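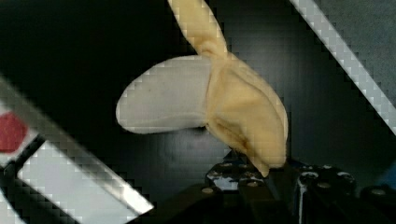 Ticket: bananas tear when peeled, staff kitchen Misstead
Opened by: Ismail Mansour
Status: waiting for reply

Hello, I write again on the bananas from Drusico. We need clean pieces for the fruit cups, but the skin comes off in narrow strips and one wide piece stays on at the bottom. The flesh has a few small dark specks, the skin has brown marks. Is this a problem of ripeness or of storage?

Reply, Oda Torvik, 9:40
Where do you keep the boxes? And from which end do you peel?

Ismail Mansour, 10:15
In the cold room, next to the salad. From the stem.

Oda Torvik, 10:30
Please take 4 out and leave them on the shelf for 2 days, then try from the other end. Small brown marks on the skin are normal, you can serve the fruit.

Ismail Mansour, 14:05
Tried the other end today with one from the cold room - the strips are wider, but it still tears near the bottom. The ones on the shelf I will test later. Bouchra El Khatib has the order list if you need the box number.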